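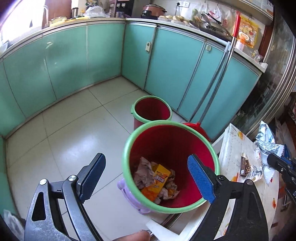 Open afternoon at Irnora: the kitchen and the rubbish round

I went to the Irnora open afternoon in August, mainly to see the shared kitchen. The building is on the Clandano side of the canal and it took me 20 minutes to walk there from the station, with one wrong turn at the tyre place. The doors opened at two. Visitors signed in at a desk, left their coats on a rail and went round in whatever order they liked.

The ground floor was the laundry, the bike store and a meeting room called the Tilahun room. The bike store has hooks for 40 bikes and a pump on the wall. I didn't stay long in any of them. Most people had gone up to the first floor, and so did I.

The kitchen has glossy turquoise cupboard doors with silver trim, and a white worktop that runs along two walls. The tap is in front of the window, so whoever washes up gets the daylight. The water heater is on the wall above the counter. The floor is large pale tiles, which the house mops in the evening. The mop has a long silver handle and leans against the cupboards.

Clearing up was the part I had come for, as our own house at Bivier argues about it every month. Irnora uses round bins with green rims, red inside, in more than one size. They stand on the floor without lids. The rubbish was what any kitchen makes: a drink carton, wrappers, crumpled paper. A low surface beside the bins was covered with a white sheet printed with fruit, and wrappers from the table lay on it. Printed paper gets screwed into a ball first. Cardboard is supposed to be flattened and taken down to the yard, according to the rota on the landing, but a piece of it was in one of the bins.

The rota itself is a single page. Each floor has the kitchen for a week, and the bins go down before breakfast. The yard store is locked at nine at night, so anyone who forgets has to keep the bag until morning.

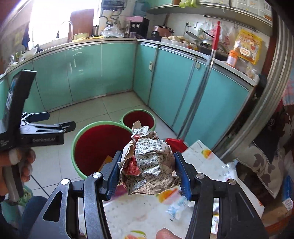

Gadisa Workneh thought the open bins were fine for paper but wouldn't want food scraps in them overnight in summer, and asked where the peelings went. They go in a separate tub, emptied after supper. That seemed to settle it.

Tea was in the Tilahun room at four, with a plain sponge and not enough cups. I copied the rota onto the back of my leaflet and caught the bus back from the bridge.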